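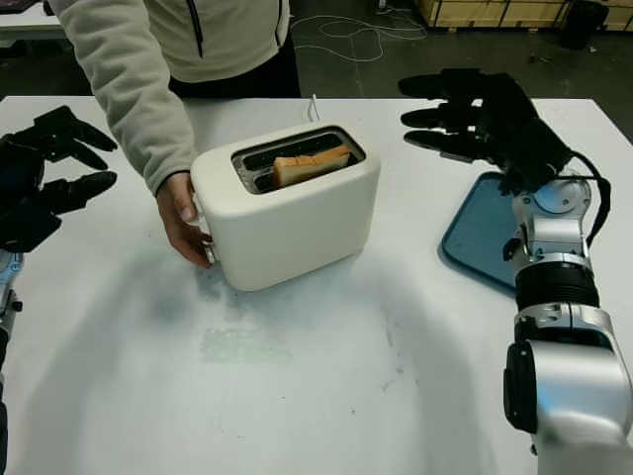

Right, toast thread. I have eaten an unreasonable amount of the stuff this month and I've got opinions now, so mute me if you need to.

Background for anyone new: our old four-slot finally packed in at the end of March. One side had been dead since the winter and then the other side joined it. We scraped by with the grill for a bit, which meant I burnt breakfast most mornings because I'd wander off to look for socks.

So in April we bought a plain white two-slot. Lever on the side, one bread slot behind the other, no screen, no bagel button with a little picture of a bagel on it. I love it.

My first opinion is that two slots is plenty. We had four for years and the back pair was basically a crumb museum. If people come round I do it in batches and they get theirs hot, and if they don't like waiting they can have cereal!

Second opinion, and this one got me shouted at in the group chat: plain white sliced is the best bread for testing a toaster. Sourdough has holes and funny edges and goes dark wherever it fancies. With a boring square slice you can see straight away if one side is running hotter than the other.

I went through most of a loaf doing this, a slice at a time. Start on the lowest setting, eat it, go up one, eat it. (Butter on every single one, for fairness.)

Hyiori, if you're reading, yes I did finish the marmalade. It was for research.

Sorry, HIYORI. Hiyori Oshima, friend of many years, whose name I still can't type before coffee.

Results, then. Setting two is warm bread. Three is what I'd call toast. Four is what my dad would call toast. I haven't been back to five and the kitchen window has only just been shut again.

One slice on its own comes out darker than two together, by the way. I always knew this in a vague sort of way but never changed the dial for it. Now I knock it down half a notch if it's only me having breakfast and it's much better.

Somebody asked about the lever. It's small, and the toaster's pretty light, so I hold the body while I push down or the whole thing scoots along the worktop. I've stuck little rubber feet from the hardware place on the bottom and it moves a lot less now.

Crumb tray: please, please empty it. I did our old one before it went to the tip and I won't describe what was in there. Unplug it, let it go cold, slide the tray out over the sink. I do it when I change the tea towels so I remember.

Also if your slice is too tall and pokes out of the top, turn it on its side if it'll fit, or do what I do and flip it over for a last few seconds. You get a stripe if you leave it. My youngest asks for the stripe on purpose.

Butter goes on straight away, right to the edges. Jam after. I've been told there are households where the jam goes on with no butter at all and I'm trying to be open-minded about it.

Next up is crumpets, as soon as I've been to the shop. They might be too fat for the slots. Will report back tomorrow around half eight if I've found my socks.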